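Fruit and Produce Board > Storage and Keeping

Thread: Oranges on the counter or in the fridge?

prosar_pete
Moved to Dramstead in May and my kitchen is a lot warmer than the old one. I buy a 12 pound bag of oranges at the Vamcombe market every other Monday and the last few go soft before I get to them. My mother kept hers in a bowl all winter and never lost any. Do I need to give up fridge space for these?

gravelroad
Posts: 3,277
Fridge, crisper drawer, no plastic bag. A bowl is fine for a week. Your mother probably had a cold kitchen. Take them out of the store bag as soon as you get home and pull any with a soft spot, or the mold goes through the lot. 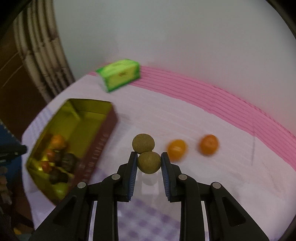 I also keep mine away from the onions. Oranges pick up the smell, and there's no getting it out once you peel them.

mazandarani_grove
Disagree on the fridge. Cold oranges taste like nothing. I keep mine in a mesh basket in the pantry and they last 2 weeks easily. If they go soft faster than that, they were old when you bought them. Ask the seller when they came in.

gravelroad
Posts: 3,277
You can let a cold orange sit out for an hour before you eat it. You can't fix a moldy one. And his pantry might be 80 degrees for all we know.

prosar_pete
It's close to that in the afternoon. The pantry backs up to the water heater.

mazandarani_grove
OK, then not the pantry. I'd still rather buy a smaller bag more often.

lowell_st
Posts: 1,761
Split it. Leave out what you'll eat in the next few days and put the rest in the drawer. That's what we do and we rarely throw one out. Don't wash them until you're ready to use them. Water sitting around the stem end is where ours always started to go.

Small marks on the peel don't matter, by the way. I used to toss those and it was a waste. Go by weight and feel. A heavy one has juice in it, and a light one with a puffy peel is drying out.

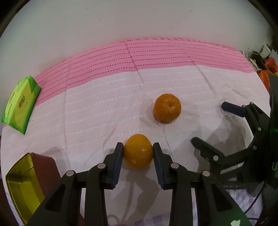 gravelroad
Posts: 3,277
Agree on the marks. Agree on not washing too, though I know people who wash everything the minute it's in the door.

prosar_pete
Thanks all. I cleared out half the drawer tonight and left six in the bowl. The seller at Vamcombe does have a 5 pound bag but it costs nearly as much as the big one, so I'll stick with the big one for now.

mazandarani_grove
Juice the soft ones before they turn. They're fine for that.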